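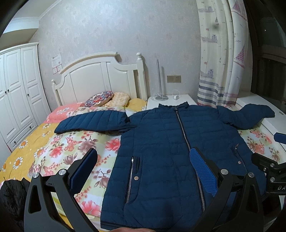
Magazine > Features > Work

Olga Paredes has folded clothes for a living for eight years, first in a hotel laundry and now at Karamanlidis, a garment care firm in Zoltasville. Since November part of her day has gone on teaching the job to a machine. She works with a gripper in her hand, on jackets, shirts and bedding, and the recordings are used to train the folding arms on the second floor.

Padded coats are the slow ones. "The sleeves go where they like," she says. "With my fingers I don't think about it. With two jaws I have to."

The firm has two arms running and has cut no jobs so far. Two people have moved from the folding tables to checking, at the same pay. Hala Filali is one of them. She misses the talk at the tables — checking is done alone — but her wrists hurt less.

Periklis Psarras, the floor manager, wants the arms on towels by spring and coats later. Paredes has asked for the recording work to be written into her contract. She is waiting for an answer.

Contact us | © 2020 Traltovow Magazine | Back to top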